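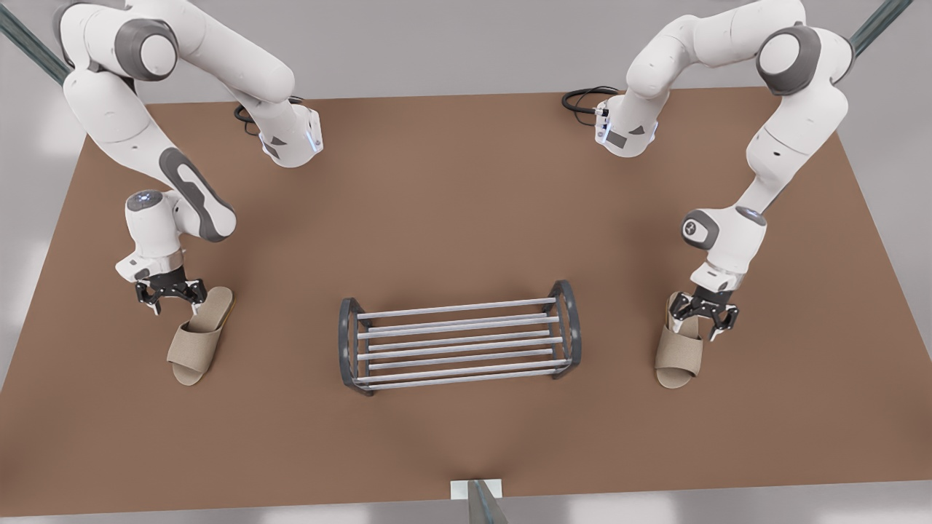

Vestach 的双臂收纳项目停了,停在放拖鞋这一步

七月一直在跟 Vestach 家那套双臂收纳,本来想等他们出了正式版再写,结果上周先等来一封停用通知。通知很短,大意是:双臂放鞋任务的控制策略从即刻起不得在实机上运行,仿真可以继续跑,恢复时间另行通知。我看完就打电话过去了,聊了快一个小时,下面把能说的说一说。

先讲出了什么事。下午四点多,实机在跑连续测试,任务很家常:左右手各抓一只拖鞋,抬起来,放到中间的鞋架上。前面都好好的,到某一轮,右手那只拖鞋抓偏了,鞋跟在夹爪里转了一个角度,鞋头朝里歪过去。按道理这时候应该放下重抓,可系统判断"已抓稳",两条胳膊照原计划一起往中间送。歪着的鞋头先碰到鞋架,架子被顶得往另一边滑,正好滑进左臂下降的路线里。左边夹爪压在了架子的端头上,还继续往下使劲。

然后就是大家最关心的那一段:它没有马上停!接触力已经超了,停机信号也发了,可两条胳膊不是同时停的。右臂先停,左臂又往下走了一小段才停住。延迟是258毫秒。听着很短对吧,我一开始也觉得不算什么,可他们自己定的上限是200毫秒,超了就是超了。而且当时左臂正压着东西,多走的这一下把夹爪的一根手指压弯了,鞋架端头也变了形。

人没事,这个我反复问过。测试区有围栏,当班的人在围栏外面,隔着一段距离按的急停。不过那边也承认,急停按下去的时候胳膊已经自己停了,所以人工那一下没起到什么作用。

为什么两条胳膊停得不一样齐?这部分我问得最细,也最容易绕晕,我尽量讲明白。两条胳膊各有一个控制器,上面再架一层协调程序,这一层用的是 Cavar 的中间件。平时两边的动作都由它对表,谁快了等一等,谁慢了赶一赶,放鞋的时候看着特别整齐。问题是,停机信号走的也是这一层。右臂检测到异常,先报给协调层,协调层再转给左臂。偏偏那一刻协调层正忙着重新算路线(架子动了嘛,它想绕开),停机消息就在队列里排了一会儿队。

说到这儿我就有点坐不住了。停机信号怎么能排队呢?对方沉默了一下,说设计文档里写的是独立硬线,实机上也确实有一根,但那根线只接了急停按钮,没有接力超限。也就是说,人按按钮,两条胳膊一起停;机器自己发现不对,就得走软件。这个差别在前面的验收里没被测出来,验收的时候测的全是按钮。

再说抓偏。这种拖鞋是软的,前面一条宽带子,后面什么都没有,夹爪从上面下去夹鞋跟,夹得稍微靠边就会转。仿真里其实也会转,这一点他们回头翻记录翻出来了:之前跑过的326轮仿真里,有22轮出现过鞋子在夹爪里转动的情况。但是仿真里的鞋架是固定在桌上的!撞上去也不会滑,最多算一次放置失败,分数扣掉,接着跑下一轮。所以这些记录当时都被归到"放置精度"那一栏,没有人往安全那边想。实机上的架子是直接搁在桌面上的,一推就走,两件事凑到一起就出了这一回。

我自己的看法啊,抓偏不算大事,做抓取的谁没抓偏过,软东西尤其难弄。我介意的是"已抓稳"这个判断太松了,夹爪合到位、里面有东西,就算稳了,至于那个东西是正着还是斜着,它不看。停机那条路就更不用说了,这是该在第一天就弄清楚的。

目前的处理是这样的。实机断电,弯掉的夹爪已经拆下来送检,换件要等。力超限信号改接到硬线上,改完以后两臂停机时间要重新测,空载测一遍,压着东西再测一遍。抓取之后加一步姿态检查,角度不对就原地放下。仿真那边把鞋架改成可以移动的,鞋子的布料软硬也会重新调,之前的记录全部重跑。Cavar 那边我也发了邮件去问,回复说正在配合排查,队列优先级的问题会在下一个版本里处理,别的没有多讲。

还有一件事顺带提一句。Yammine 的展厅里原本排了这套系统的现场演示,也是放鞋,观众可以站得比较近。现在演示撤了,换成屏幕播放。我问是不是因为这次的事,展厅那边说"日程调整",好吧,日程调整。

另外有读者来信问 Latitz 的那套是不是也受影响,他们用的也是双臂加协调层的结构。我去问了,答复是中间件不是同一家的,停机线路也不一样,但他们会自查一遍力超限这一路。自查结果出来了愿意给我看的话,我再补上来。

恢复实机测试的时间还没定。对方的原话是"停机时间测不到200毫秒以内,就不通电"。负责安全的那位会单独写一份报告,据说八月能出第一稿,公开不公开还在商量。我已经说了想要一份。

要是你手上也有双臂的设备,这两天不妨去翻翻接线图,看看力超限到底接到哪儿去了。查出什么来欢迎写信告诉我,不方便署名的可以不署。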